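Home Browse Ask Tags Unanswered Log in

White desktop keeps getting gray smudges, how do I keep it clean?

Esperanza Montes
Posted Oct 24, 2025

So I finally bought myself a big white table for the spare room after years of working on an old brown door set on trestles (don't laugh, it was sturdy). I love it. The room looks twice as bright. But every evening there are these gray smears right where my forearms rest, and they don't come off with a damp paper towel. I've had it since March and it's getting worse along the front edge. The seller said to use "a mild cleaner" and that was the whole instruction sheet. I tried a magic-eraser type sponge on one corner and now that corner looks duller than the rest, so I stopped right there.

Is there something gentler that works? And did I wreck the corner for good?

Olga Paredes

Hi Esperanza! I've lived with white tables at home and at work and I promise you can win this one. The gray stuff is mostly skin oil and hand lotion with dust stuck in it, so plain water just pushes it around. What I do is put 2 drops of dish soap in 500 ml of warm water, wring a microfiber cloth out until it's barely damp, and wipe the whole top — not only the dirty part, or you'll get a clean island with a ring around it. Then a second cloth with plain water, then dry it.
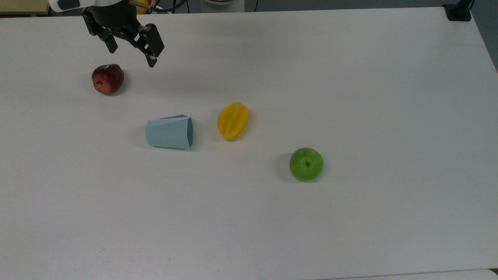

A big white top, the kind I mean.

For pen marks I dab a little rubbing alcohol on a cotton ball, but please test it underneath first. Some painted tops really don't like it. I also quit using hand cream right before sitting down, and that helped more than any cleaner did!

About the corner: those sponges are very fine sandpaper, so you've probably taken the shine down a bit. I don't know of a real fix. I'd turn the table so it faces the wall and forget about it.

bravo_bench

Desk mat. Done. Mine covers the front half and I throw it in the wash.

Pistari22

Soap and water like Olga said, but go easy near the edges. I let water sit along a seam on my old one and the edge swelled up, and there's no getting that back. Also skip anything with wax or polish in it. Mine went streaky and then grabbed every bit of dust in the house, and it took me three rounds of soap to get it all off.

Contact us | © 2025 | Back to top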